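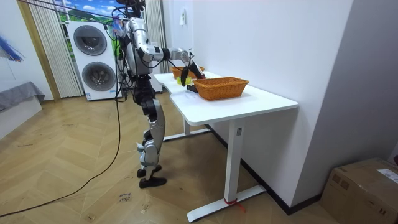

Yannick Bouvier wrote back that he had read the whole Loline brochure, twice, and still could not find the sentence that said what the machine would do if he left the house.

Chapter 4
Reading the Offer: Humanoid Robots Sold as a Household Service

The complaint reached us after the first printing of this book, when the chapter was a good deal kinder to the trade. Bouvier had been asked to pay 918 euros a month for a tidying service built on a humanoid robot. The brochure promised "a helping hand in every room". He wanted to know which rooms, what the hand would pick up, and who would be paying attention while it did so. We think those were the right things to ask, and the chapter has been rewritten with them in mind.

A tidying service is a useful case for buyers because the work looks so plain. Something small is on a desk. It should be in a basket. A person does this while thinking about lunch. For a robot standing on two legs, the same job means keeping its balance, bringing an arm out over the furniture, getting the fingers low enough to close on the object and keeping clear of the basket rim on the way. Each of these can be made to work. What a seller has to show is that they work together, in the buyer's home, often enough to be worth the money.

The Loline service, offered by Tandstead, is typical of what is now on the market. The customer rents the robot, a fitting visit and a support line. There is also a list of "supported tasks", which the sales staff at the Dridirden showroom will print out if pressed. It is a short list, and the wording deserves care. "Handles soft and rigid items" says nothing about size, weight or how the item must be lying. "Works with your existing furniture" turned out, in the contract we were shown, to mean one work surface agreed at the fitting visit. Moving the desk to another wall counted as a new fitting.

4.1 The picture and the promise

Sales material for robots leans heavily on pictures, so it helps to be strict about what a picture can prove. In the one at the head of this chapter a gripper is pointing down at a desktop, near a small yellow object and a woven basket. That tells us the arm can be brought to such a place. It cannot tell us whether the object was picked up, how long the approach took or how many attempts came before. Nor can it tell us whether the robot chose its own movements or was guided by a person in the next room. All of these bear on the price.

Look at the floor as well. A long black cable trails from the robot's base across the boards, and more cables loop down beside the torso. A picture won't say what each one carries, and a customer should ask. If the service needs a cable in daily use, someone in the household has to step over it, and "every room" becomes every room the cable can reach. If the cable is there only for setting up, the contract should say so in words.

4.2 Success, as counted by the seller

The Loline brochure reports 43 completed tasks from its home trial. We asked Tandstead how many had been attempted. The reply gave the length of the trial and the satisfaction of the family. We asked again and were told that attempts "interrupted for safety" had been left out of the count. An interrupted attempt may well be a sign of good design, and we would prefer a robot that stops to one that carries on. The toy is still on the desk, though, and the customer has still paid for the month.

A rival offer from Iglesias gave both numbers when asked, which we welcomed. It then defined a task as finished once the gripper had opened over the basket, wherever the object ended up. Readers who have worked with delivery targets will know this kind of definition.

None of this shows that the machines are poor. Our own view, after reading the offers and sitting through demonstrations, is that the arms are better than we expected and the paperwork is worse. A buyer can do little about the first. The second can be sent back with questions in the margin, and in June Tandstead did add a line to its contract stating that a remote operator "may assist at any stage of a task". How much assisting goes on is still left open.

The rest of the chapter works through the Loline contract clause by clause, beginning with the fitting visit and what the customer agrees to by clearing a desk for it.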